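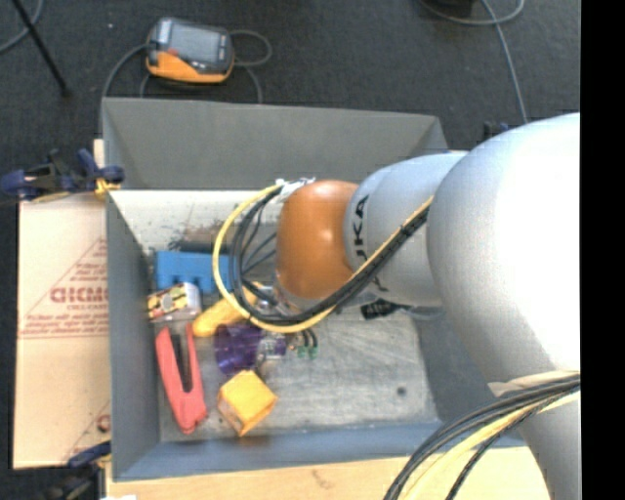 Selina Frei
Contributing Writer

29 June 2025

The night shift at the Stimthorpe bakery starts at two in the morning, and the bus does not. For most of the past decade that meant the people who baked the town's bread either owned a car or lived close enough to walk. The bakery has 20 people on nights. In February, the town began paying for a bus to carry them.

Route 2 leaves from the old Omell department store and makes a loop through the east side before heading out along the river to the industrial park. It stops at the bakery, the hospital laundry and the Ruchti cold store. The last return bus used to leave the park at 9:40 in the evening. Anyone who finished later had to find another way home.

The idea came from a survey of shift workers at the park. The town got 842 replies, which surprised the people who mailed it out. Of those, 275 said they had turned down a shift or a job over the trip there. Several wrote long notes in the margins. One woman had been splitting a cab with two coworkers for three years and kept the receipts in a shoebox.

Night buses are hard to pay for. A driver costs more after midnight, and a bus with nine riders on it costs nearly as much to run as a full one. Stimthorpe put up half the money and asked the employers for the rest. Ruchti agreed first. The bakery took longer, then signed for one year.

I rode it twice this spring. On the first night there were eleven of us at the Omell stop, and most people had their eyes closed before the bridge. The second time it rained hard and the bus was late, and a man from the laundry passed around a bag of sunflower seeds while we waited under the awning.

The riders have complaints. The heater is loud. The stop at the cold store has no shelter, and the walk from there to the staff door is along a road with no sidewalk. People who work Sundays are still left out, as the money covers six nights.

Skuvov, the next town up the river, has asked for the schedule and the cost figures. It has a paper mill that runs around the clock and no bus after eight. Stimthorpe's own contract is up for renewal in the winter, and the employers have not said whether they will stay in.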